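2022年11月2日

古い無垢の天板を自分で手入れする話を、何回かに分けて書きます。9月に始めて、先週ようやく終わりました。

---

物はVerbruggenという古道具屋で買った食卓。幅178センチ、厚みは測っていない。脚は別の机のものを付け替えてあって、少し高い。

---

最初に迷ったのは塗装を全部はがすかどうか。店主のAušra Lapiņaさんに電話で聞いたら、「はがすのは一度しかできないから、先に洗ってみて」と言われた。その通りにした。

---

洗い方。ぬるま湯に中性洗剤を数滴、布は固くしぼる。木目に沿って拭いて、すぐ乾拭き。これを二日あけて三回。水がかなり茶色くなった。前の持ち主の台所の油だと思う。

---

それでも輪染みが残ったので、結局表だけ研磨することにした。120番、180番、240番の順。裏面は触っていない。Keliaのサンダーを借りたけれど、端のほうは手でやったほうが早かった。

---

割れの扱いについて。木口から入った割れが一本あり、長さは20センチ。埋めるか、そのままにするか。

埋めると見た目は落ち着くけれど、冬と夏で板が動くので、硬い樹脂だと縁がまた開くことがあるらしい。うちは契り(蝶々形の木片)を裏から一枚だけ入れて、表はそのままにした。パンくずが入る。爪楊枝で取っている。

---

節は抜けかけていたので、薄めた木工用接着剤を流して一晩。翌朝には動かなくなっていた。

---

塗料はJultonの油性ニス、つやあり。Lapiņaさんにはオイル仕上げをすすめられたけれど、子どもが絵の具を使うので膜のあるほうにした。一回目は薄く、二回目から普通の濃さで、計四回。塗り重ねの間は14時間あけた。缶の表示より長いが、部屋が寒かった。

---

つやありの欠点は、照明が映ること。夜は天井の灯りがそのまま天板に出る。ペンダントライトを13センチ下げたら、座った位置からはまぶしくなくなった。

---

つやのある木の天板と、紫のラック。
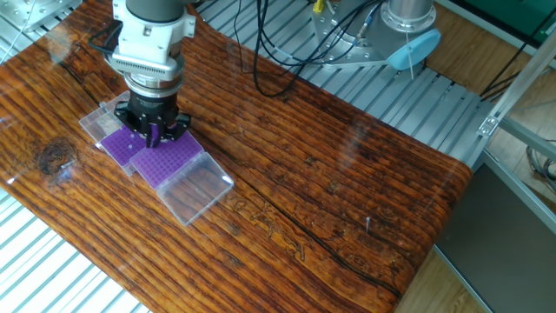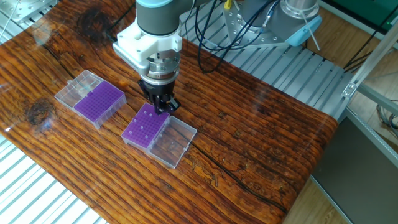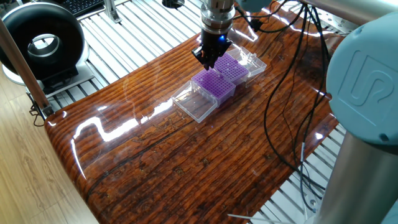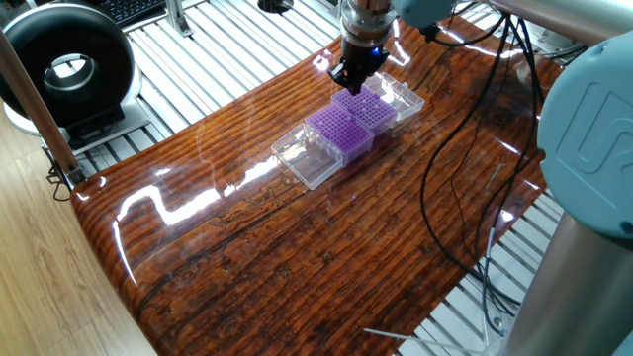

---

費用は塗料と紙やすりと刷毛で、食卓本体の四分の一くらい。いちばん高かったのは刷毛。安いので一度塗ったら毛が抜けて、二回目の塗りを全部やり直した。

---

質問をもらったので追記。熱い鍋は直接置いていません。ニスは白く曇ることがあるので、鍋敷きを使っています。曇った場合の直し方はまだ試していないので書けません。

---

普段の手入れは水拭きと乾拭きだけ。ワックスはかけない。次に塗り直すときにニスがのりにくくなると聞いたので。

---

反りは今のところなし。ただ、暖房をつける時期はこれからで、加湿器を食卓から離した場所に移した。前は真横に置いていた。

---

次はGrirkportの製材所で端材をもらって、同じ高さのベンチを作る予定。座面の厚みをどうするか決めていない。薄い板なら家にあるけれど、二人で座るとしなりそう。脚の付け方で悩んでいるので、作ったことのある人がいたら教えてください。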